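Greifer-Aufnahmen sammeln: meine Tipps aus der Werkstatt

Seit ein paar Monaten nehme ich mit dem Handgreifer Beispiele auf, aus denen unser Modell bei Lundik das Greifen lernen soll, und inzwischen sind 2.782 Durchgänge im Kasten (ja, mein Daumen merkt das!). Ein paar Sachen hätte ich gern früher gewusst, also schreibe ich sie mal auf.

Fangt mit kurzen Aufgaben an. Becher umstellen, Lappen falten, Schublade zu. Bei mir dauert ein Durchgang 12 Sekunden, und wenn einer misslingt, mache ich ihn gleich noch mal und lösche den alten sofort. Abends weiß ich nämlich nicht mehr, welcher der schlechte war.

Stellt die Sachen jedes Mal ein Stück anders hin! Jayanthi Pai hat im Dezember 320 Aufnahmen weggeworfen, weil die Tasse immer auf demselben Fleck stand. Ich würfle jetzt die Position aus, das klingt albern, geht aber schnell.

Die Greifflächen wische ich vor jeder Runde mit einem feuchten Mikrofasertuch ab und lasse sie trocknen. Kein Glasreiniger, der schmiert. Und den Würfel mit dem Marker bitte nicht mit fettigen Fingern anfassen, sonst spinnt irgendwann die Erkennung.

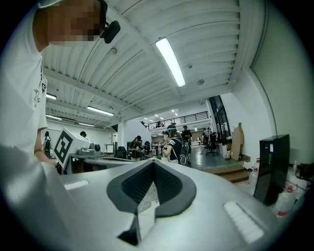

Beim Bewegen gilt: langsamer, als man denkt. Ich zähle im Kopf bis zwei, bevor ich zugreife, und noch mal nach dem Loslassen, dann lassen sich Anfang und Ende später sauber schneiden. Wer mit mehreren Leuten im selben Raum arbeitet, sollte sich kurz absprechen, welcher Tisch gerade dran ist.

Nach 104 Durchgängen ist bei mir Schluss für den Tag, danach werde ich schlampig. Die Dateien benenne ich gleich nach Aufgabe und Tisch und kopiere sie noch vor dem Feierabend auf die zweite Platte.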